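Search this site Search Go
Kitchen Corner – the Drondeto counter
Posted 6/16/19
427 views 8 shares

We spent part of June getting the breakfast counter at Drondeto into shape. The counter is white marble with gray veins, and the idea was to keep the middle of it clear for a cutting board and push the rest toward the edges. Two pictures are posted so far. 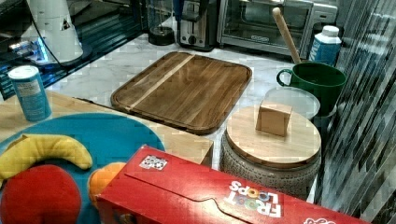

Before this we kept the toaster in a cupboard and carried it out every morning. That got old fast. Both the toaster and the toaster oven now live on the counter full time, and the cereal stays out too – Froot Loops, mostly. We set a limit of 100 dollars for the whole job and came in under it.

The cutting board is the one thing everyone asks about. It has rounded corners and a raised rim, with a strip of lighter wood set at an angle across the darker planks. It gets oil once a month. Please don't put it in the sink.

Play fruit goes on the round blue mat: banana, apple, orange. 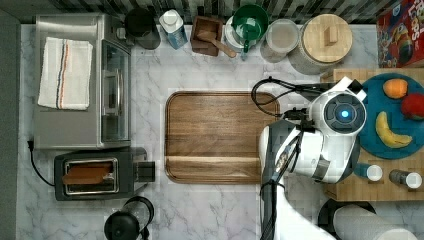
Nomeck House Kitchen Club

Looking straight down at the counter. The dish towel with the blue and orange stripes goes over the toaster oven when the oven is off. Take it down before you use the oven.

The electric kettle, the carton, the wooden spoon and the green pitcher share the back edge with the jars. The big glass canister has a bamboo lid with a small knob, easy to lift with one hand. Fruit plate on the bamboo tray, right of the board.

More from the Arik kitchen next – that counter is smaller and has no room for a tray.

0 comments
Share Tweet Email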